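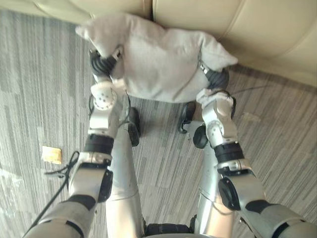
A white pillow, a bit rumpled, held at both sides.

July 24, 2019

I have been meaning to write about the old songbook for weeks now, ever since I came home from my aunt's with it wrapped in a dish towel on the back seat. My aunt is Elaine Lopes, and if you grew up in Miston you may well have sat on the rug in her front room at some point and banged on something. She taught piano there for most of my childhood (and a little recorder, which she will tell you she regrets), and she kept every scrap of paper that ever had a tune on it.

The book is a hand-copied one, the kind with a marbled cover that has gone soft at the corners. My great-grandmother started it, my grandmother added to it, and then Elaine filled up the back pages with whatever she was singing to us at the time. There are 40 songs in it, and I think I knew eleven before I opened it. Some are proper tunes with both hands written out. Others are just the words and a few letters over the top, and for one of them my grandmother has written only "like the other one but slower," which made me laugh out loud at the kitchen table and has not helped me at all.

So I decided I would learn them. All of them, if I can, on the piano, and record them as I go so that my cousins can have copies for their kids. I should say right away that I am not much of a pianist! I had lessons until I was 10 and then discovered swimming, and I have played carols once a year since. But these are simple songs and they forgive a lot, and the little upright I bought in May has a felt pedal in the middle that makes everything sound as though it is coming from the next room. I love that pedal. I have hardly taken my foot off it.

The piano is a Bellamy, by the way, since a couple of you asked after the last post. I had never heard of them either. The man who came to tune it said he sees one every few years and that they are honest pianos, and then he spent a long time on the bottom octave without saying anything else. The F above middle C still sticks when the weather is damp. I have started avoiding it, and you can hear me avoiding it in the second recording, where I go up to the G for no good reason and have to find my way back down.

What I did not expect was how much the speed matters. I played the first one, which is a little rowing song in three, at what I thought was a nice gentle pace, and then I called Elaine and held the phone up to the piano. She let me get to the end, bless her, and then she said, "That's lovely, but the baby's still wide awake." She sang it back to me at about half the speed, with a great long breath after every second line, and it was a completely different song. I had been treating the breaths as gaps to get across. She treats them as part of the tune — she told me her mother used to rock back on the breath and forward on the words, and once you know that, you can't play it any other way.

I have redone that one four times since. The fourth is the one I am keeping, even though you can hear the neighbor's gate in it.

For recording I have been using a program called Skedero, which my cousin put on my laptop and which has far more buttons than I will ever press. I use the red one and the one that trims the ends. I did try adding an echo to the rowing song, because it seemed like the sort of thing people do, and it sounded like I was playing at the bottom of a well, so I took it off again. I set the laptop on the bookcase now instead of on top of the piano, and that has done more good than any of the buttons. The thumping of the keys is nearly gone.

There is one song I can't place at all, and I would be so grateful if any of you know it. The first line is "Down by the Ruvby water, the lamps are going in," and it has a turn in the middle where it goes into the minor for two bars and then comes home again. Elaine thinks it came from her grandmother's side and that Ruvby was where they spent their summers, but she isn't sure, and she only remembers the first verse. The book has three. The third one has a word in it that is either "heron" or "heaven," and I have been singing it both ways.

Next up is a very plain little tune on page nine with no title and a coffee ring over the last line. I think I can make out the notes under it if I hold the page up to the window. I'll put the recording up once I have one where I don't hit the F.

Contact | © 2019 All rights reserved | Back to top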